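Splitting the clips at the hands, not at the clock

June 6, 2023

I said in the last post that I would write up the segmentation work once I had a result I trusted. I now have one, although it is smaller than I hoped for in the spring, and it only covers one family of tasks.

The problem first. We train a policy for a two-armed robot from head camera video of people doing ordinary jobs with their hands: opening packets, putting lids on, folding cloths, taking things off shelves. Each video is long and contains many small actions, and the policy learns much better if the video is cut into pieces with one action in each. The question is where to cut.

Until the winter we cut by the clock. Every clip was the same length, with a bit of overlap, and whatever fell inside it got a single text label. It is a crude way of doing things but it is cheap, and plenty of people do it. The trouble shows up with short actions. A person tearing open a packet might take less time than the clip lasts, so the label "open the packet" also covers picking it up, turning it round to find the notch, and putting the scrap down afterwards. The model then learns a muddle of all four. When we ran it on the arms it would pick the packet up nicely and then hover, with one gripper drifting towards the top edge and away again.

The method I tried instead is called Zavby in our code, for no good reason. It looks at the two hands only. A hand tracker gives a position and a rough pose for each hand, and from those I work out two signals: how fast the distance between the hands is changing, and how fast each hand is opening or closing. A cut goes wherever both signals settle down together for long enough. There is no object detector in it and no language model. I did try adding an object detector in an earlier version and it made the cuts worse, mostly by losing small items as soon as fingers went over them.

The data is the Jornik set, which is the one we record ourselves. After throwing out recordings with bad tracking I had 3000 clips under the old clock method. For the test I kept the same recordings and ran Zavby over them to get new cuts, then trained one policy on each version. Same network, same number of training steps, same seeds. I wanted the cuts to be the only thing that changed, and I think they were, apart from one difference I will come to.

To check the cuts themselves I marked 681 action boundaries by hand. This took far longer than the coding. Deciding when a tear begins is harder than it sounds. Is it when the fingers pinch, or when the material starts to give? I went with the pinch, wrote that down, and stuck to it. A second pass a fortnight later on part of the same set agreed with my first pass most of the time, and the places where I disagreed with myself were nearly all on folding tasks, where the hands never really stop.

On packets, bags and boxes, the Zavby cuts land close to my marks far more often than the clock cuts do, which you would expect, as the clock is not trying to. The more useful finding is that they also beat Abdella, our previous attempt, which used overall image motion. Image motion falls apart with a head camera. The person looks up, the whole picture moves, and the method thinks something has happened. The hand signals mostly ignore that, as long as both hands stay in view.

Tearing is where the improvement is clearest, so most of my hand marks ended up there. The two hands are close together, one holds while the other pulls, and the distance between them changes sharply over a short stretch. Coffee bags became my standard check, as they need a firm grip and a small, precise pull in different directions. I used them whenever I changed a threshold.

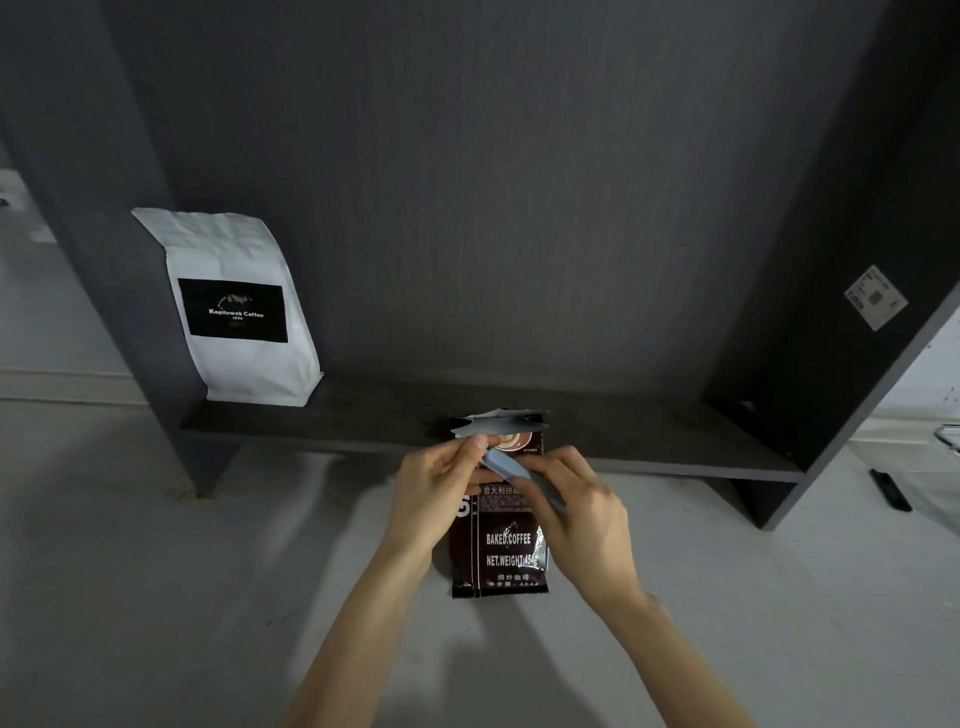

A 454g coffee bag from the tearing group. Left hand on the top of the bag, right hand on the torn strip.

In clips like this one the fingers cover a good part of the printing, which is the sort of thing that upset the object detector. The hand tracker copes well enough with the curled fingers of the holding hand. It is less sure about the pinch, and I had to smooth that signal more than I wanted to. Too much smoothing and the cut arrives late, after the pull has begun. Too little and I get several cuts inside one tear. I settled on a middle value by trying it on a small group of clips that I then left out of the test.

On the robot, the policy trained on the new cuts hovers less. It commits to the second grip sooner and gets the packet open more often on the types it saw in training. On unfamiliar packaging I can't see a difference between the two. Folding got slightly worse, and I think that is down to the method leaving very long pieces where the hands never settle.

The difference I mentioned is that Zavby produces pieces of uneven length, so the two training sets don't contain the same number of examples. I dealt with this by sampling evenly over time instead of over pieces. It may still favour one side a little. I ran it the other way as well and the order of the results stayed the same, but the gap shrank.

Other things that went wrong, for anyone trying something similar:

The tracker swaps left and right when the wrists cross. I now throw out any piece with a swap in it.

One hand leaving the view gives a false settle. I hold the last value for 10 frames and then mark the piece as unknown.

Sleeves over the knuckles confuse the pose estimate. Bare forearms are much easier.

Next I want to run the same test on Musow, the kitchen recordings, where 1062 clips are already cleaned and waiting. There is a lot more one-handed work in it, so the distance signal will be less use and I'll need something else for those parts. I have the arms booked for July. The threshold file and the marking rules will go up once I have tidied the folder names.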